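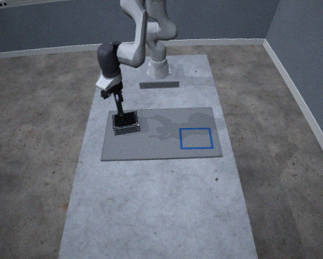 June 7, 2019

Satiety kitchen, bench notes. Third week of the lentil soup comparison, Boro recipe against Cerine recipe.

Started late. Fasil had set the soup kettle to 90 and gone to a meeting, so the first batch of Boro was thicker than the written recipe allows. Let it down with boiled water until it matched the reference pot by weight and poured well off the ladle. I have written this on the batch sheet in case anyone wonders why the salt tastes shy.

Portions are 300 g per bowl, served with nothing. Bread was discussed again. Rachid thinks a person who is given soup without bread is measuring resentment, and that the hunger scores will show it. I have some sympathy, but bread went in during the November pilot and people ate anything from a corner to half the loaf, and we spent a fortnight trying to work out what we had learned. No bread.

Lunch afterwards is the pasta bake, offered freely up to 600 g, leftovers weighed. Please weigh them in the dish they came back in and subtract the dish. Two of the sheets from Tuesday have the dish included, which would mean that those two people returned more lunch than they were given.

Hunger scale: the line on the form is still 10 cm, "not at all hungry" on the left. Kalliopi noticed that the new print run comes out slightly shorter because somebody ticked "fit to page". Old forms are in the drawer under the scales. Use those until they run out, and the new ones go for scrap.

Tasting remarks, not data, but I like to keep them:
Boro: "filling", "brown", "reminds me of school".
Cerine: "nice", "is there lemon in it" (there is), "could I have the other one".

The person who asked for the other one hadn't been told there was another one. Amanuel to find out who has been talking. My money is on the notice by the lift, which says SOUP STUDY, TWO SOUPS in letters you could read from the car park.

Food diaries. Mitiku has read through the first set and reports that everybody in the study eats a handful of nuts every day. A handful is whatever you need it to be. He wants to send out small cups so that we get handfuls of one size. Agreed, as long as the cups are plain. Last time we used the Hadgu ones with the green leaf on the side and got a run of very virtuous diaries.

Water: still no limit, still recorded. Jugs hold more than the sheet says if filled to the brim, so stop at the line.

I tried the diary myself this week, to be fair to them. Gave up on the second evening over the question of whether cheese eaten standing at the fridge belongs under "meal" or "snack". The form needs a third box.

To do
Order red lentils, same supplier, same sack size.
Move the Darneo timer off the kettle and back to the oven.
Reprint the forms at full size, box untick'd.
Ask Fasil about the kettle, nicely.
Take down the notice.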